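Unit 6: Measuring and moving small volumes of liquid

Handout for the foundation practical course, Noltbridge. Read it before the January session and bring it with you.

Glassware on your tray

You will use two clear glass beakers of different sizes, a dropper and a measuring cylinder. The larger beaker is for stock water. The smaller one is the receiving vessel and should start empty. Check both rims for chips, and swap anything damaged at the store cupboard. Nivik and Butorska beakers are mixed together on the shelves. It does not matter which make you get, but write it down, as the scales are printed differently.

The marks on a beaker are only a guide. Use them to judge whether you have enough liquid for the job. If a volume has to go into your results table, measure it in the cylinder or weigh it.

Filling the stock beaker

Fill to about half. A fuller beaker is easy to knock over the side when you lift it, and the dropper bulb must stay out of the water. Pour back into the jug if you overshoot. Set the two beakers close together so that the dropper travels only a short way between them, with the spout of the small one turned away from you.
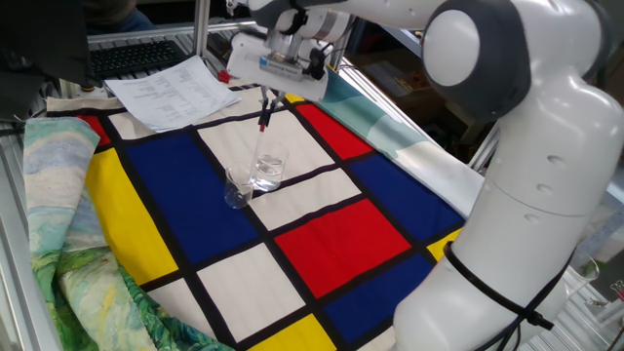
Photo: Noltbridge course archive

The dropper is held upright over the glass before it is lowered. Keep to this order:

Squeeze the bulb while the tip is still in air.
Lower the tip below the surface, clear of the bottom.
Let the bulb open slowly.
Lift the tip out and touch it once against the inner wall.
Move across to the receiving beaker and release drop by drop.

Do not tilt the dropper or lay it down when loaded. Liquid that runs into the bulb picks up whatever was left in there by the last group.

Finding the volume of one drop

Place the small beaker on the balance and press tare. Add 168 drops, counting aloud with your partner, and record the mass. Take 1 g of water as 1 ml. Divide by the number of drops and give your answer in millilitres to two significant figures. Repeat with the second dropper on the tray and compare.

A slow, even squeeze gives drops of nearly the same size. If two run together, start again from zero. Most groups need almost 6 minutes for one full count, so share the squeezing.

Coloured surfaces

A strong colour or a dark line behind a beaker can make the water level hard to see. Hold a plain white card behind the glass, bring your eye level with the surface and read the bottom of the curve.

Before you leave

Empty both beakers into the sink, rinse them and stand them upside down on the rack. Flush the droppers three times with clean water. Copy your drop volumes on to the class sheet by the door. The Hämmerli balance stays switched on.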